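Gurlow apprend à ranger la chambre

Le siège de Breltine sent encore la peinture et le café en capsule. Au mur de l'entrée, une affiche promet « la maison qui se range toute seule ». Sous l'affiche, un porte-manteau déborde.

Breltine fait le ménage, au sens le plus ancien du terme : des résidences meublées, des chambres d'étudiants, quelques pensions de famille. L'entreprise emploie 300 personnes, presque toutes payées à l'heure. Depuis le mois de juin, une partie d'entre elles ne nettoie plus tout à fait. Elles montrent comment on nettoie, pince en main, à un logiciel baptisé Gurlow qui devra un jour commander les bras d'un robot de chambre.

Renata Fuentealba a onze ans de maison et les genoux qui vont avec. Quand on lui a présenté les pinces, elle a cru à un outil pour ramasser les feuilles mortes. « On m'a dit : vous faites comme d'habitude, mais avec ça au bout du bras. Comme d'habitude ! Essayez donc de faire un lit avec des pincettes. » Elle a essayé. Le lit a gagné, la première semaine.

Les missions arrivent le matin par Podport, l'application maison, qui les découpe en gestes si petits qu'on a honte de les lire à voix haute. Prendre un papier. Approcher la corbeille. Déposer. Reprendre. Il existe 842 gestes au catalogue, et Renata soutient que le pliage du drap-housse n'y figure pas parce que les ingénieurs ne savent pas le faire non plus.

Le vocabulaire a suivi. On ne vide plus une corbeille, on « exécute une séquence ». On ne rate plus rien, on « produit un exemple négatif ». Les anciennes ont adopté l'expression avec gourmandise : un café renversé en salle de pause est désormais un exemple négatif, le plan de formation aussi.

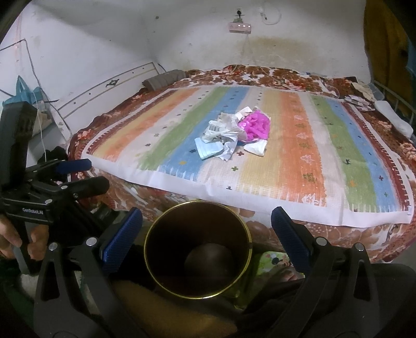

Emballages froissés sur le lit, corbeille au pied, deux pinces en vue : l'ordinaire d'une séquence de rangement.

Cameron Leckie, responsable des opérations, défend le projet avec la patience d'un homme qui l'a déjà défendu devant la banque. Il veut de vraies chambres, avec de vrais lits et des prises là où l'électricien a bien voulu les mettre. « Dans notre local de démonstration, tout était blanc et vide. Gurlow s'y débrouillait très bien. Ensuite on lui a montré une couverture à fleurs. » Il n'en dit pas davantage sur la couverture à fleurs.

Côté fiche de paie, le tableau est plus nuancé que sur l'affiche. Les heures de pince sont payées 2 euros de plus que les heures de serpillière, et elles se font à hauteur de matelas, ce que les dos apprécient. En contrepartie, on travaille lentement, sous l'œil d'un appareil, et il faut recommencer quand un collègue du bureau juge le mouvement « hésitant ». Renata a reçu cette remarque un matin. Elle a demandé au collègue de venir ramasser lui-même un sac en plastique chiffonné. Il est venu. Il a hésité.

Reste la question que tout le monde pose à voix basse près de la machine à café : apprend-on son métier à celui qui va le prendre ? La direction répond par un mot, « complémentarité », qu'elle prononce très distinctement. Un accord signé avec les déléguées garantit les postes pendant quatre ans. Au-delà, le texte parle de « clause de revoyure », et chacune a compris qu'on se reverrait.

En attendant, le métier s'est coupé en deux. Il y a celles qui demandent les pinces, souvent les plus jeunes, qui y voient une porte vers le bureau, et celles qui les fuient au motif qu'une chambre se fait en vingt minutes et qu'elles ont encore tout l'étage. Durán, le concurrent de toujours, observe et n'achète rien. On y embauche même quelques transfuges, séduites par la promesse d'un aspirateur qui ne leur donne pas de note.

Renata, elle, est restée. Elle forme maintenant les nouvelles à la pince, avec une méthode qui ne figure pas dans Podport : respirer, viser l'emballage par le pli, ne jamais discuter avec le plastique. Son intitulé de poste a changé, il tient sur deux lignes et contient le mot « données ». Sa fille l'a fait imprimer sur une tasse. Le soir, quand les pinces sont rangées, il faut encore passer la serpillière dans le couloir, et pour cela Breltine n'a toujours pas de séquence.

Publié le 28-12-2025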